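Home | Features | Field Trips | Gear | Past Issues | Subscribe

Filed under: Robots & Makers, Days Out

My Afternoon With the Magenta Fingers

I had a picture in my head of what a robotics open day would be like. Big hall, yellow arms swinging car doors around, somebody in a hard hat handing me a brochure. So when the invitation from Tiston said to come up to the second floor and "bring clean hands," I figured they'd mixed me up with a pottery class.

Tiston is a small outfit that teaches machines to do household jobs, and every June it opens its doors to anyone who signs up in time. I nearly didn't. There were 49 places, and I got in off the waiting list at lunchtime with a sandwich still in my hand.

You start in the hallway, where there's a sign-in sheet and a bowl of mints, and then they split you up by project. My sticker said Jidau, which is their tidying-up project. (The other choice was Vakura, which does laundry, and the people with Vakura stickers got to go first. I'm still a little sore about that — I have strong opinions on socks.)

The Jidau room is painted green and a dusty red, and it's about as industrial as my aunt's den. Round wooden table, standing fan, tissues, snack packets, a few markers. I've eaten lunch at messier tables, and plenty of duller ones.

And then they hand you the gripper! It's a tool you hold and steer yourself, with two ribbed fingers in a magenta so loud I laughed out loud. A camera rides along with it and records what you're doing, and later on those recordings go to teach a robot arm the same moves. So for a few minutes you get to be the arm. I loved this idea more than I can reasonably explain. All those years of picking things up and putting them down, and finally somebody wanted to learn from me.
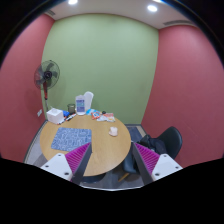

My turn, and how it went

Badly, at first! Our guide told us to pick something on the table, bring the gripper in slowly, close it, lift, and set the thing back down. Easy. I've been doing that since before I could talk. But your own hand knows how far away everything is, and this one is a stranger. I came in much too high, closed on air, and felt the whole line behind me being very polite about it.

The guide's advice was to stop looking at the fingers and look at the thing I wanted. Same as catching a ball, I guess, and I was never any good at that either. But it helped. So did slowing way down. I had been jabbing at the table like I was spearing olives, and what they want is one smooth, boring move from start to finish, because a jerky person makes for a jerky robot.

It took me five tries to get one the guide liked. Five! A girl who looked maybe ten got hers on the second and gave me a look of real sympathy.

The target I kept going back to was the computer mouse. It's small and smooth and rounded on top, and the trick is to line up a finger on each side before you think about squeezing. Get lazy with the angle and one finger arrives ahead of the other, and then you're pushing the mouse across the pad when you meant to lift it.
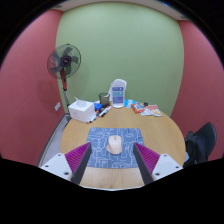
Lining up on the pink mouse, one finger to each side. The doodle-print pad was my favorite thing on the table.

Afterward they let us sit in on a playback on a big monitor next door. Watching through the gripper's camera is odd — the lens is so wide that the walls bulge and the ceiling bends, and you feel a bit like a goldfish. You also see every wobble. I have a slight drift to the left that I never knew about, and now I notice it when I reach for the salt.

I asked how many recordings they need before the arm gets any good at this. More than two rooms' worth of people could ever give them in an afternoon, the guide said, and then waved at the line in the hallway as if to say, but we'll take these. They move things around between groups too, so the machine doesn't just memorize one table.

The last stop was Deng, the one full arm they had running that day, parked behind a rope at the end of the corridor. It picked up a sponge, thought about it for a long while, and put the sponge in a tub. The crowd clapped like it had landed a plane. I clapped too, and I meant it. An hour earlier I'd have shrugged.

If you want to go next June, sign up early and ask for an afternoon slot. The mints were gone by four.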